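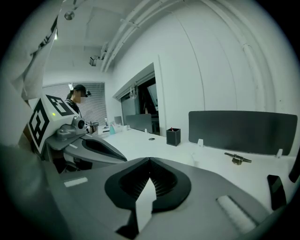

How an Office Desk Is Put Together
Hurkusham Learning Pages: Everyday Objects
Written by Yaw Akolgo. Checked by Jhun Bautista.

A desk is a flat surface held up at a fixed height. A kitchen table is also a flat surface held up at a fixed height, but an office desk has extra parts, and each part has a name. This page covers the main ones. Words in the word list at the bottom are worth learning if you want to read a furniture catalog.

The top

The flat part of a desk is called the top or the work surface. Many office tops are made from wood chips or fibers that have been mixed with glue and pressed into a board. The board is then covered with a thin, hard layer. The layer gives the desk its color and stops drinks from soaking in.

White is a common color for tops. A white top reflects a lot of light, so a room with white desks can look brighter than the same room with dark ones. Pencil marks also show up more.

The edge of the board is the weak point. If water gets past the edge, the board swells and does not shrink back. A strip called edge banding is glued all the way around to seal it.

Straight or curved

A straight top is easy to cut. A saw moves along one line and the job is finished. A curved top has to be cut by a machine that follows a shape stored in a computer, and the edge banding has to bend without cracking.

Curved desks cost more for this reason. They are still made, because the middle of a curve lets a person reach farther to both sides without moving the chair. You can test this at home. Sit at a straight table and stretch out both arms. The far corners of the table are farther from your hands than the middle is. On a top that bends around you, those distances are closer to equal.
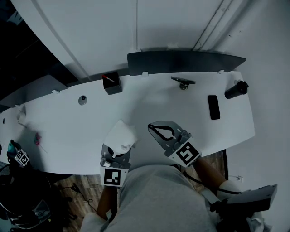
A long curve can be made in one piece or in several pieces bolted together underneath. The Pronwood workshop in Skiltunthorpe makes its curves from 2 pieces. Each piece has to fit through a door and around the corner of a staircase, and the workshop measures the doors before it cuts anything.

The panel at the back

A low wall along the back of a desk is called a privacy panel or a screen. It does three jobs:
It blocks the view, so a person is not looking at someone else all day.
It stops pens from rolling off the far side.
It takes in a little sound, if it is covered in cloth or felt. A hard plastic panel does very little for sound.

Panels are often gray. They can be clamped, screwed or clipped to the desk. A clamp leaves no hole. A screw holds better.

Where the cables go

A phone charger needs a path from the top of the desk down to the outlet. One answer is a hole with a plastic ring in it. The ring is called a grommet, and it covers the rough edge of the hole so the cable does not rub against it. Some grommets have a cap that closes the hole when it is not in use.

Small clips are another answer. A clip on the desk edge holds one cable in place after it is unplugged, so the end does not slide down to the floor.

Cables on the floor are a trip hazard and can be damaged by chair wheels. Ask an adult before you move one.

The chair

An office chair has a base shaped like a star, usually with five arms and a wheel at the end of each arm. Five arms are harder to tip over than four. A gas cylinder in the middle holds the seat at the height you choose - the lever under the seat opens a valve, and the seat moves.

Light from the window

Desk surfaces can be shiny, and sunlight bouncing off them is called glare. Horizontal blinds help with this. The flat strips are called slats. When they are tilted, sunlight hits a slat first and spreads out in many directions before it reaches the desk. Spread-out light is called diffuse light, and it makes softer shadows.

Try it: how much surface do you use?

You need a ruler, a pencil and paper.
1. Sit at a table with your elbows at your sides.
2. Without leaning, swing one forearm from side to side. Put a small object at each end of the swing.
3. Measure between the 2 objects and write the number down in millimeters.
4. Repeat with your arm stretched out straight.

Jhun measured 554 millimeters for step 3. Your number will depend on the length of your arm. Things you use all the time belong inside the first area. A water bottle or a pen holder can go in the second.

Word list

Edge banding: a strip that seals the side of a board.
Grommet: a ring that lines a hole.
Slat: one flat strip in a blind.
Diffuse: spread out in many directions.
Millimeter: a unit of length. There are 100 of them in 10 centimeters.

Page last checked 30 May 2025. The next page in this set, on drawers and how they slide, will be added in July.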